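How to Record Demonstrations by Hand Guiding and by Remote Control

Updated Mar 10, 2025

This tutorial is for people who join our recording work at Plastoton and must show the arm a task for the first time. The task is simple: pick one piece of toy fruit from a tray, lift it, and put it in another place of the same tray. You do not need to write any code. You need patience, and a chair, if your back is like mine.

Before you start

Open the Gretorard recorder on the computer and choose the project "tray-small". Check that the disk has free space. One session of 67 episodes needs more space than people expect, and the recorder does not warn you before it stops.

Keep the emergency stop where your free hand can reach it. Move the arm through its whole working area once, slowly, and look at the cable while you do it. If the cable pulls at any point, give it more length now.

Step 1. Guide the arm by hand

Press the guide button and hold the arm at the wrist with one hand and higher up with the other. The arm becomes light, but it is not without weight - if you push fast, it continues a little after you stop. Bring the fingers above the object, stop for one second, then go down straight. Close the gripper with the foot pedal.

Do this five times without recording. After that, press Record and do it again in the same manner.

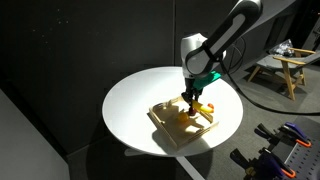
Choosing the object is the part where new operators lose most time. Begin with the one that stands free from the others, and keep the difficult ones for the second half of the session. A long yellow piece close to a corner of the tray, with the small orange-red one just past its tip, is a difficult case: the fingers must come down pointing straight, and there is little room on the sides. The round fruit in the other half of the tray is easier to approach. Write in the notes field which object you took, with the same word every time. We once had "lemon", "yellow ball" and "citrus" for one fruit, and it took an afternoon to repair 1106 labels.

Step 2. Repeat the task by remote control

Put the arm in the home position and turn on the Magbanua handset. Set the speed to low. The handset moves the gripper and does not move the single joints, so you must think about where the fingers go and let the arm find its own shape.

Stand where you see the tray from the side, or you will judge the height wrongly. Move in one direction at a time in the beginning. When you feel sure, you can mix the directions, and the recordings will look smoother.

If you make a mistake in the middle, for example the object slips, do not stop the recording. Open the gripper, go up, and try again, then mark the episode as "recovered". These episodes are useful to us. Our January set had 949 episodes and too few of this type.

Step 3. Check and save

Play back the first and the last episode. Look for these things:

The gripper signal changes at the moment when the fingers close.
There is no long pause at the start. Cut it if it is more than two seconds.
The tray did not move between episodes. If it moved, write it in the notes.

Then press Export and select the Flernus folder. Wait for the green line before you close the program.

If the arm refuses to enter guide mode, the most common cause is error 1672 in the status window. Release the pedal, press Reset, and wait until the brakes click before you touch the arm again.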